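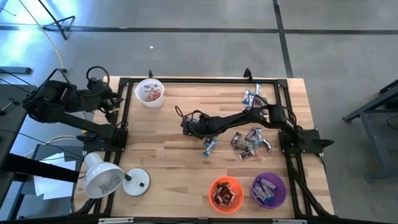
3.2. Lo que la gente pica entre horas

Confieso que empecé esta parte del estudio pensando que lo iba a tener fácil: pasar el diario de consumo por los barrios de Cenley y Zimar, recogerlo y a contar (¡qué ingenua!). De los 3.657 diarios que repartí en septiembre me volvieron completos 1.459, y en bastantes la merienda aparecía apuntada como «lo de siempre». Así que tocó llamar y preguntar qué era lo de siempre.

La barrita envuelta, como la de la Figura 1, me dio más guerra que ningún otro producto, porque unos la anotan como dulce, otros como cereal y otros ni la anotan, que «eso no es comer». Al final le puse categoría propia y recodifiqué casi 100 entradas a mano. En Zimar se come sobre todo en el trabajo; en Cenley, de camino a casa, y ahí el horario se me desparrama tanto que preferí usar tramos de dos horas.

Figura 1. Barrita con envoltorio azul sobre una mesa de madera clara.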